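表面仕上げの指定における「艶」の扱いについて

設計図面の仕上げ欄に「艶消し」とだけ書かれている例は、現在でも多い。膜厚や硬度、付着性については試験方法と許容値が併記されているのに、艶については形容詞が一語あるのみで、測定角度も測定位置も記されない。本稿では、この慣行を改めるべきであるという立場から、光沢の指定方法と検収の運用について私見を述べる。対象は事務用家具、什器、内装パネルなど、屋内で使用される塗装面および化粧面に限る。

光沢の測定は、一般に鏡面光沢度として行われる。規定の角度で光を入射させ、正反射方向に返る光の量を基準面に対する比で表す。角度は60度が標準とされ、艶の高い面には20度、低い面には85度が補助的に用いられる。この三つの角度で得た数値は相互に換算できない。60度でほとんど差のない二枚の試験板が、85度では明らかに異なる値を示すことがある。低光沢域でこの現象が起こりやすいことは実務者の間ではよく知られているが、発注書に角度が書かれていなければ、受注側は通常60度で測定し、それで合格とする。

問題は、人が机や棚を見るときの視線が60度とは限らないことにある。着席者が天板の奥を見る場合、視線は面に対してかなり浅くなる。窓が正面にあれば、光もまた浅い角度で入る。この条件で知覚される艶は、60度の測定値から予測されるものよりはるかに強い。納入後に「艶消しのはずなのに光る」という苦情が出るのは、多くの場合この条件においてである。

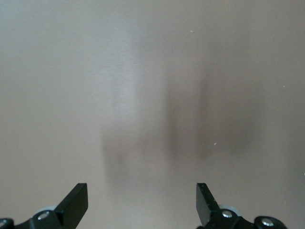 家具塗装のコンサルタントであるNarayanan Arumugam氏は、以前からこの苦情を「シーン」の問題として整理している。シーンとは、正面からは艶がないように見える面が、浅い角度で光沢を示す現象を指す。艶消し剤として粒径の細かいシリカを用いた塗膜で目立ちやすく、粒径を大きくすれば抑えられるが、今度は手触りが粗くなり、汚れが残りやすくなる。つまりシーンの抑制と清掃性は部分的に競合する。発注者がこの競合を認識しないまま「艶消しで、かつ汚れにくいもの」と要求すると、塗料の選定者はどちらかを黙って犠牲にすることになる。私が問題視するのは、この選択が仕様書の外で行われる点である。

筆者がこの問題に関心を持つようになったのは、Hakalaという事務所改修の案件に関わったときである。会議室と執務室に納める天板の仕上げは、仕様書では「艶消し、指定色近似」となっていた。納入業者は二社で、一社はClillskaの水性塗料を、もう一社はGrikilixの紫外線硬化型塗料を使用した。両者とも60度光沢の社内基準を満たしており、色差も許容範囲に収まっていた。にもかかわらず、並べて設置すると別の製品に見えた。採光の方向によっては一方が白く浮き、もう一方は沈む。使用者側の窓口であったDilruba Cassim氏から、色が違うのではないかという問い合わせがあり、測色をやり直したが、結果は前回と同じであった。

このとき行うべきだった測定は、85度光沢と、反射像の鮮明さの評価である。前者は後日に実施し、一方の天板が43、もう一方が58という値を得た。60度では区別のつかなかった二つの面が、浅い角度ではこれだけ離れていたことになる。測色計の多くは正反射成分の扱いを切り替えられるが、いずれの条件で測定したかが報告書に記載されていなかったため、初回の測色結果もこの差を説明する資料としては使えなかった。色の報告書に測定条件が欠けているという、ごく初歩的な不備である。

ここから導かれる第一の主張は、光沢の指定には少なくとも二つの角度を併記すべきだというものである。60度の値は既存の規格や過去の記録との連続性のために残す。これに85度の値を加え、それぞれに上限と下限を与える。上限だけを与える仕様をよく見かけるが、下限がないと、同一空間に置かれる部材間のばらつきを抑えられない。艶消しの度合いは低ければ低いほどよいというものではなく、隣り合う面と揃っていることが使用上は重要である。

これに対しては、測定の手間が増えるという反論がある。塗装工場の品質管理を長く担当しているIbsa Alemneh氏は、ロットごとに二角度の測定を課すことに反対の立場をとる。氏の論点は、工程が安定している限り二つの値は連動するため、片方を管理すれば足りるというものである。この指摘は一つの工場、一つの塗料系の内部では正しい。艶消し剤の種類と配合、塗布量、乾燥条件が固定されていれば、60度と85度の関係はほぼ一定となる。しかし発注者の側から見れば、塗料系は固定されていない。業者が複数にわたる場合、あるいは同じ業者が年度の途中で原料を変更した場合、この関係は断りなく変わる。受入側の仕様は、供給側の工程が安定していることを前提にしてはならない。

また、多角度対応の光沢計は既に普及しており、一回の操作で三角度の値が得られる機種も珍しくない。追加の負担は主に記録の欄を増やすことにあり、測定作業そのものの増分は小さい。手間を理由とする反論は、機器の事情が変わる前の議論を引き継いでいるように思われる。

第二の主張は、検収の照明条件を仕様書に含めるべきだというものである。色の目視比較については標準光源や照度の規定が比較的よく守られているが、艶の目視比較については、倉庫の天井灯の下で済まされることが多い。拡散性の高い照明の下では艶の差は見えにくく、指向性の強い照明や窓面の映り込みがある条件では誇張される。どちらも検収の条件としては偏っている。使用場所の採光に近い条件を少なくとも一つ設け、浅い角度からの観察を手順に加えることが望ましい。

この点についてVilhjálmur Laxdal氏は、より踏み込んだ提案をしている。氏の案では、線状の光源を面の奥に置き、観察者が着席時の目の高さからその映り込みの幅と輪郭を見本板と比較する。輪郭がどの程度ぼけているかは、数値化しなくとも比較であれば再現性がある。筆者も見本板を用いて試してみたが、光沢度の差が小さい組み合わせでも、輪郭のぼけ方に明らかな差が現れる場合があった。表面の微細な凹凸の周期が異なれば、正反射方向の光量が等しくても、その周囲への広がり方が異なるためである。光沢度は正反射近傍の狭い範囲を積算した量にすぎず、広がり方の情報を含まない。

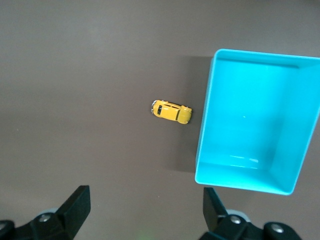
ただし、Laxdal氏の方法をそのまま検収に導入することには留保がいる。見本板の管理が難しいからである。艶消し塗膜は摩擦によって光沢が上がる。見本板を手で持ち、布で拭き、封筒に出し入れするうちに、中央部や縁の艶が変わってしまう。ある現場で承認時の見本板と保管庫の予備を測り比べたところ、承認時のものだけが上限を超えていた。判定の基準となる板が、判定されるべき製品よりも先に劣化していたことになる。見本板には有効期間を定め、未使用の予備と定期的に照合する必要がある。この運用を伴わない見本板方式は、形容詞一語の仕様と大差がない。

摩擦による光沢上昇は、見本板に限らず製品そのものの問題でもある。天板の手前側、すなわち前腕が触れる範囲は、使用開始から比較的早い時期に艶が変化する。使用者はこれを汚れと認識し、洗剤で強く拭く。その結果、艶のある範囲はさらに広がる。初期値のみを規定した仕様では、この経過を評価できない。Dratgateの什器仕様では、乾布による摩擦試験の前後で光沢度の変化量に上限を設けており、筆者はこの考え方を支持する。変化量の規定は、初期値の規定よりも使用者の経験に近い。

初期値を低く設定するほど、摩擦後の変化は目立つ。極端に低い艶を指定する近年の傾向は、この観点からは勧められない。低艶の面は撮影したときに落ち着いて見え、提案書の段階では好まれる。しかし提案書で評価されるのは未使用の状態であり、使用後の状態ではない。意匠の担当者が極低艶を希望する場合には、摩擦後の見本を同時に提示し、双方を承認の対象とするのがよい。筆者の経験では、摩擦後の見本を見た段階で、一段艶の高い仕上げに変更される例が少なくない。

仕上げの色との関係も無視できない。明るい灰色やベージュ系の面では、拡散反射の量が多いため、正反射成分が加わっても対比は比較的小さい。濃色の面では同じ正反射成分が大きな対比を生み、光沢度が同一でも艶が強く見える。したがって、同一シリーズの淡色と濃色に同じ光沢度を指定すると、見た目の艶は揃わない。色ごとに規定値を変えることは管理上の負担となるため、多くの仕様では一律の値が採られている。この簡略化は許容しうるが、許容していることを仕様書に明記すべきである。明記がなければ、後に苦情が生じたとき、それが不良であるのか仕様上予定された差であるのかを判断する根拠がない。

施工管理の立場にあるAlaric Quintanilla氏は、上記のような規定を増やすことについて、現場では読まれない仕様が増えるだけだと批判する。もっともな懸念である。仕様書の分量は年々増加しており、仕上げの項目だけで数頁に及ぶものもある。ただ、筆者が求めているのは文章の追加というより、既存の一語を数値と条件に置き換えることである。角度、上下限、測定位置、摩擦後の変化量の四項目は、表にすれば一行に収まる。むしろ現状では、一語の解釈をめぐる協議の記録が何通も作成されており、読むべき文書の総量はそちらの方が多い。

測定位置についても付記しておく。光沢計の測定窓は小さく、塗装面の端部と中央部では値が異なりうる。吹付けの重なりがある部分では方向性を持った差が生じることもある。中央の一点のみを測定した報告書は、面全体の均一性について何も述べていない。天板であれば中央と手前側の2箇所を最低限とし、方向性が疑われる仕上げでは、各箇所で直交する2方向の測定を行うことを提案する。木目や研磨目を模した化粧面では、方向を記録しない光沢値は比較に使えない。

清掃の仕様との接続も、今後の課題として残る。納入時の仕上げをいかに精密に規定しても、日常清掃で使用される洗剤や布の種類が管理されていなければ、変化量の試験結果は実際の経過を代表しない。改修案件では、仕上げの仕様書と清掃業務の仕様書が別の部署で作成され、互いに参照されていないことが通例である。仕上げの側で乾布摩擦に対する耐性を確認していても、清掃の側で研磨剤入りの製品が許可されていれば意味をなさない。少なくとも、仕上げの仕様書に使用を禁止する清掃用品の種類を記し、これを清掃業務の契約書から参照する形にすべきである。契約の更新時期が異なるため、参照先の版の管理には別途の手当てがいる。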